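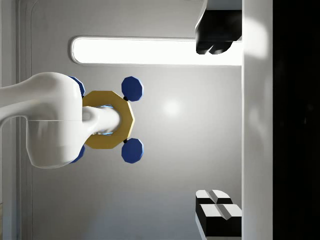
White arm, yellow ring, blue discs. On the simulator at Fillier.

Sep 11, 2019

Back late, feet killing me, writing this before I forget it all. Fillier open day out in Skuvirdale. Left at 7, got there before they had the doors unlocked. Stood in the drizzle with a bunch of school kids and a guy in a very nice suit who kept asking if there'd be coffee. There was. Bad.

Badge said visitor 1453. No idea how they number them, can't have been that many of us.

First hour was the talk. Too long. Company history, growth chart, lunch voucher rules. Wrote down: they run the same job over 300 times on the computer before they'll let it near real hardware. Also wrote "ask re: dust" and never did ask re dust.

Then the demo room, finally. Went straight for the Peren project, the reason I signed up. All done in simulation for now, big screens down one wall, a person at each desk to talk you through it. The white arm one looked like something off a spaceship, all glossy and rounded, gray wall behind with a long light in it. Yellow ring sitting on a fat white post, blue discs around it like petals. The kids loved it. One asked if it was a game and the desk lady said kind of. I liked her.

What I wanted to know was what happens when a part doesn't line up. She said that's most of her job. They change the angle a tiny bit, run it again, change it, run it again. Sounds like me with the garage door.

Next desk over was more my speed. Ordinary stuff on a gray board full of holes, a banana, a bottle, a bowl, a box with one of those nutrition labels on it. Long yellow basket off to the side. My kitchen counter basically, if I ever cleaned it.
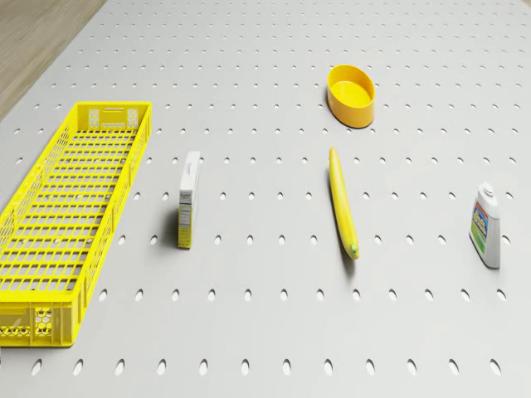
Why bother with a pretend version when they own real robots? Mistakes cost nothing on the computer, and they can run it all night with the lights off.

That was the desk guy's anwser more or less. He'd clearly said it plenty already today but he was nice about it. I asked what a real arm costs if you wreck one and he made a face. Then he said a new set of fingers alone was $3000, and that was the cheap end.

Somebody's phone went off, then the fire door alarm, everyone outside for a bit. Back in. Missed the afternoon talk on grippers, room was full, 60 seats and people on the steps. Ate my sandwich in the hall insted and read the posters. Good one on soft fruit. Took a picture of it, blurry.

Things to chase up: the slides (supposed to be emailed), price for a one day class, whether they'd do a visit for our shop. Next open day is January. Sign up early, and bring own coffee. Left my umbrella there, dammit. Call them tomorrow.

Bed.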